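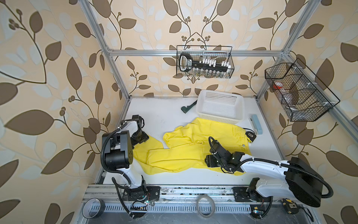 Bench with the yellow top spread out, white basket behind it, wire baskets on the crossbar and the right post.

Folding a thick fleecy top so it fits a small basket
posted by Faltside, in Laundry and Storage

I have a bright yellow top in a soft, fuzzy fabric, terry or fleece, the label is gone. It has to be stored in a white perforated basket that stays on the bench. The bench is a white tabletop inside an aluminum frame, papered on the walls with a brown leaf pattern, and the small stuff hangs in black wire mesh baskets so the top stays clear. I want the clothing handled the same way: one item, one basket, nothing over the rim.

The usual shirt fold (sleeves back, sides in, bottom up to collar) gives me a bundle that opens again within 30 seconds. Pressing it flat does nothing useful. Rolling works but wastes the corners of the basket. I measured the basket opening and allowed 2 inches of clearance on each side, and the bundle still ends up wider than it should be.

Is there a fold that holds in this kind of fabric? Second, does it matter whether I fold it on the tabletop or in a tray?

Kakakhel
Just roll it. I roll everything and have never had a problem. A rubber band if it opens.

Damian Pawłowska
Rolling answers a different problem. The bundle opens because of loft. Pile fabric compresses under the hand and recovers when the hand is removed, and each layer adds its own recovery. With a standard shirt fold you end up with thick layers at the sleeves and thin ones at the center, so the bundle is uneven before it starts to open.

Procedure I use for anything over 200 gsm:

Lay the garment face down and pull it square by the side seams. Do not pull by the hem, it stretches.
Fold each sleeve straight down along the side, not across the back. Crossing them doubles the thickness in the middle.
Fold the sides in so that they meet at the center line without overlapping.
Fold the bottom third up, then the top third down over it.
Tuck the last edge into the pocket formed by the first fold. The tuck is what holds it.

On the tray question: a shallow tray is fine for moving a garment, poor for folding it.

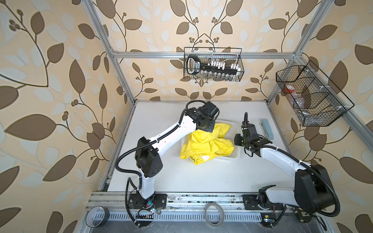
The rim stops the sleeves from lying flat, so you are working with a shape that is already bunched. Fold on the open tabletop and transfer afterward. If the tabletop is slick, put a cotton towel under the garment for the first two folds and take it out before the last one.

Measure the bundle at its thickest point, never at the hem. Mine came down by more than 50 percent in height compared with the shirt fold, mostly from moving the sleeves.

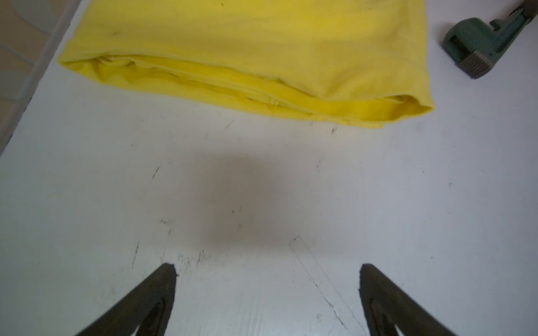 Storage position matters as much as the fold. Put the bundle in with the folded edge up and the loose edges down, so its own weight keeps the tuck closed. Clear hard tools off the tabletop first. A pipe wrench with a serrated jaw, like the green one lying just past the end of the folded yellow cloth, will catch the pile if the fabric is dragged across the teeth, and a pulled loop in terry does not go back. Hang the wrench or put it in a drawer. Check the hem at the same time, and trim frayed threads with scissors.

Tutham
Agree with the tuck. One correction: on fabric with a lot of stretch, thirds do not stay thirds. I fold in half and then in half again, tuck the corner, and accept a slightly taller bundle. It fits a narrow basket better. I have not tried it on fleece with a hood.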